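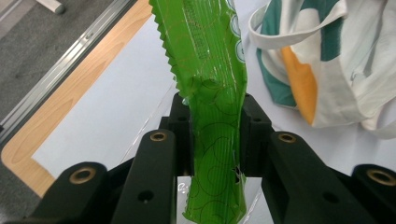
Terence Sowerby jura que jantar antes das oito é coisa de hospital, e que quem petisca às seis da tarde só está a disfarçar a fome com má consciência. Escreveu-me isto depois da última crónica, em três parágrafos muito bem pontuados, e eu confesso que os li de pé na cozinha, às seis e dez, com a mão dentro de um pacote.

Ora, eu sou do partido do lanche. Sempre fui! Cresci numa casa onde o lanche tinha horário, toalha e quase direito a sermão, e onde a minha avó dizia "come qualquer coisinha" no mesmo tom em que outras avós diziam "vai com Deus". A coisinha podia ser pão com marmelada, bolacha maria com manteiga (duas, coladas, a manteiga a sair pelos buraquinhos) ou, nos dias de festa, batatas fritas de pacote despejadas numa taça de vidro, porque comer do saco era falta de educação.

Essa da taça ficou-me. Hoje como do saco, claro, mas com uma pontinha de culpa.

Em agosto passado fui passar uns dias a Pratorwood, e a mercearia da rua principal, a Strazds, tem uma parede inteira só de salgadinhos. Uma parede! Fiquei ali plantada como quem visita um museu. Havia sacos encarnados, azuis, prateados, uns com sabor a camarão, outros a vinagre, outros a uma erva que não consegui traduzir. A senhora da caixa deixou-me olhar à vontade e depois perguntou se eu precisava de ajuda, com aquela delicadeza que se usa com as pessoas perdidas. Levei os de camarão. Comi-os num banco de jardim, ao vento, e ainda hoje acho que foi a melhor refeição da viagem, com perdão do restaurante onde paguei 93 euros por um peixe tristíssimo.

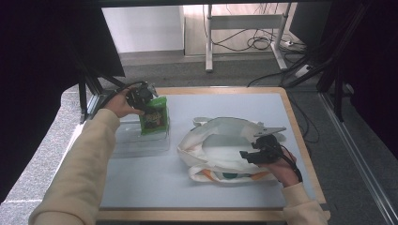
E depois há a questão de partilhar, que para mim é metade da graça. Um jantar tem lugares marcados, tem o meu prato e o teu prato, tem a aflição de o arroz ficar pronto ao mesmo tempo que o resto. O lanche põe-se no meio. Cada um vai tirando, ninguém sabe quem comeu mais (sabe-se sempre, era o meu tio), e a conversa anda sozinha. As melhores zangas e as melhores reconciliações da minha família foram todas entre as cinco e as sete, com migalhas.

A minha prima, que mora em Flanduris e leva isto ainda mais a sério do que eu, faz um lanche de domingo a que chama "o assalto". Cada convidado traz uma coisa que nunca provou. No último apareceu um queijo que cheirava a cavalariça e um frasco de pickles de melancia, que eu ia recusar e acabei por defender à mesa como se fossem meus. Também houve umas bolachas de centeio com 98 calorias cada, vinha escrito na caixa em letras enormes, e foram as únicas que sobraram.

O Terence há de responder que isto é tudo muito bonito, mas que depois não se janta. Tem razão, não se janta. Faz-se uma sopa às nove e meia, se apetecer, ou um ovo mexido, ou vai-se para a cama com um chá e o livro que está há semanas na mesa de cabeceira. Já lhe escrevi a convidá-lo para o próximo assalto. Pedi-lhe que trouxesse os pickles.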